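Gearóid Ó Súilleabháin maintains Stanari, the software that takes recordings made with hand-held grippers and turns them into something a control policy can be trained on. He has been at Flallano for five years and describes the job as mostly bookkeeping.

"People ask about the model first," he says. "I spend my day on timestamps."

Each session produces two streams, one per hand, plus a view from the head. Stanari has to put all of them on one clock before anything else can happen. The task in August was a small one, with a paper cup and a square container on a covered table. 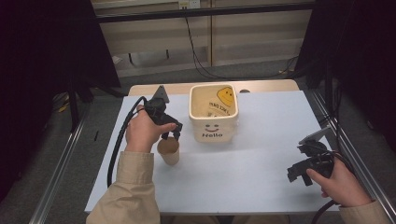 A gripper in each hand, the left one over the paper cup.

The older tool, Lenihan, lined the streams up once at the start and left them alone. Ó Súilleabháin found the drift in a batch of 1,447 recordings. "By the end of a long one, the left hand was closing 16 frames before the right hand knew about it. The policy learned that. It was very good at being late."

Stanari now checks alignment throughout and refuses to export a recording if the gap goes over a set limit. It also estimates where each gripper is from its own camera, and he says the estimate depends heavily on what the camera has to look at.
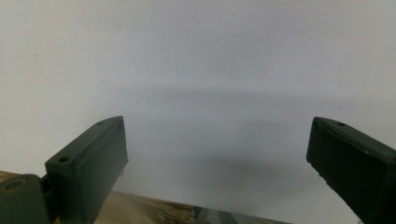
"A blank wall gives the tracker almost nothing," he says. "There are no corners to hold on to, so it leans on the motion sensor, and that wanders." The current version marks those stretches as low confidence and leaves the decision to the planner team at Cotwood. He wanted to drop them - Cotwood wanted them kept, and they won.

The next release is a viewer for the flagged stretches. He has nine open bugs against it, and the worst is in the scroll bar.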